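Clavinness Table Tasks: read me first

Welcome, and thank you for taking the time to look through this. The collection grew out of the packing room at Prastbridge, where people have been sorting mixed returns by hand for years, and where a two-handed robot now shares some of that work. It holds 1,377 recordings in 2 folders, one for handling rope and one for tidying everyday goods.
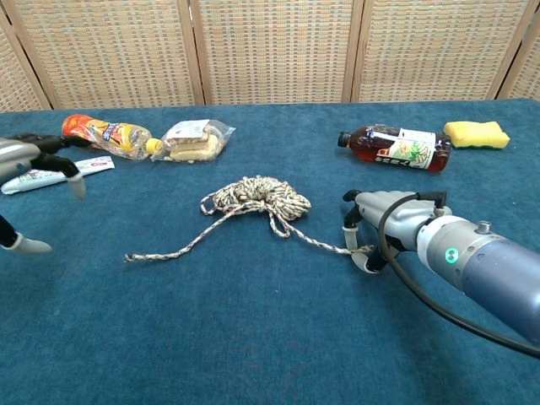 Rope was the job the packers most wanted help with. It tangles, it is hard on the thumbs, and at the end of a long shift it tries anyone's patience! So we began there, and asked the people who knew the work to tell us what a well-handled rope should look like before we wrote a single label.

Their days have changed a little. There is less coiling and more checking, and two of the packers now write the notes that go with each recording (they are lovely notes, so do read them). Some miss the old rhythm and the chat that went with it, and we have kept the shared tea break for that reason.
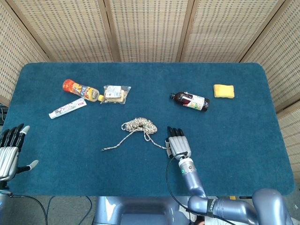 Labels follow the Certon list, with separate entries for the left and right hand. Please keep the packers' notes alongside the recordings if you pass them on.

Last updated 21/12/2025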